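Zodenham task board group, minutes (December, my turn to type)

Present: Bernadette, Tamás, Nomvula, Florian, me (Muireann). We started at 10 and went straight to scoring.

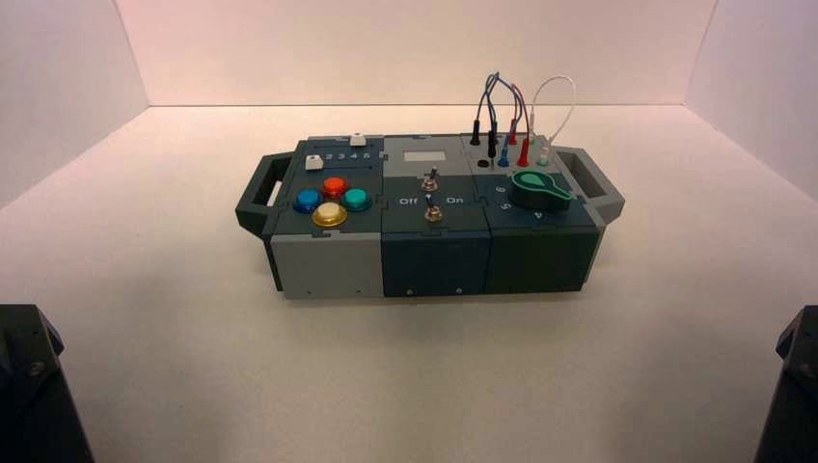
Tamás asked whether a single pass or fail per run was telling us anything, given that a policy can do the buttons beautifully and then lose everything on a plug. Fair point! So we argued about that for ages (sorry, Florian, your item got squeezed again).

What we agreed: each subtask gets its own score, so buttons, sliders, switches, plugs and knob are marked separately, and the order gets shuffled between runs. Bernadette wants the first 500 demos re-labelled that way before we touch the other 2000. I said I'd do the plugs, which I may regret.

Nomvula showed the Lillden results. Training on both arms together beat training them one at a time on the sliders, but made no difference on the knob, and she doesn't know why yet. She'll rerun with 2 new seeds.

Florian's item (Varkard calibration) goes first next time. Tamás to book the room.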